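Risto castle by bus: is the day trip worth it?
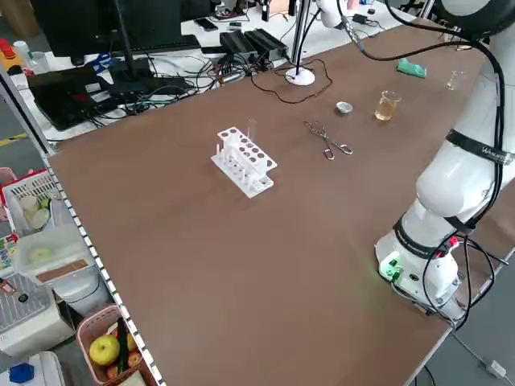
The brown table, with the shelf rail along its left side

palletti_road
Posted 5th December

Hello all. I am planning a short trip with my wife and we want to see the castle at Risto. We have no car. The tourist page says there is a bus from Lemton, but the timetable it shows is for summer only. Has anyone gone there in winter? I would also like to know if the interior can be visited without a guide, as my wife does not enjoy long tours.

Please excuse my English, it is my third language.

gumboot467
Your English is fine, mate. We went two winters ago. The bus runs but it is the 467, not the one on the tourist page, and it drops you at the crossroads below the village. From there it's a walk uphill along the road with no footpath. Lovely when you get up there. The towers come out of the trees all at once.

Inside is guided only in the cold months.

Lakeside Moss
I'd say skip it. The outside is nice for a photo, but the rooms are mostly copies put in after the fire, and half of them were closed when I went. The old town in Lemton has more to see and you can sit down somewhere warm.

gumboot467
Disagree with that. The library is original, and so is the tiled stove in the winter garden. Which rooms were closed for you?

Lakeside Moss
The whole east wing. The guide told us it was for the heating. Maybe I had bad luck, but I paid the full price.

palletti_road
Thank you both. The winter garden is the part my wife wants to see most, so this is good to know. Is the walk from the crossroads possible with a small suitcase? We would continue to Van Loon the same evening.

tramline_2412
Leave the suitcase in Lemton. There are lockers at the station, on the left past the ticket windows, coins only. You have to go back through Lemton for the Van Loon train in any case.

Also, the hill is 600 metres from the stop to the gate. I grew up near there and walked it to school. Gumboot makes it sound like a mountain.

gumboot467
It was icy and I had the wrong boots! Fair enough though.

Lakeside Moss
If you do go, check the last bus back before you start walking. In December the light goes early and there is no shelter at that stop. The café by the gate was shut too, so bring something to eat.

palletti_road
I telephoned the castle this morning. The winter garden is open, the tour takes one hour, and the east wing is still closed. They could not tell me about the bus. We have decided to go, with the luggage in the lockers as tramline_2412 recommends. Does anyone know if I can buy the bus ticket from the driver?

tramline_2412
Yes, from the driver, and have small notes ready. Ask for "castle crossroads" or he may sell you a ticket to the end of the line.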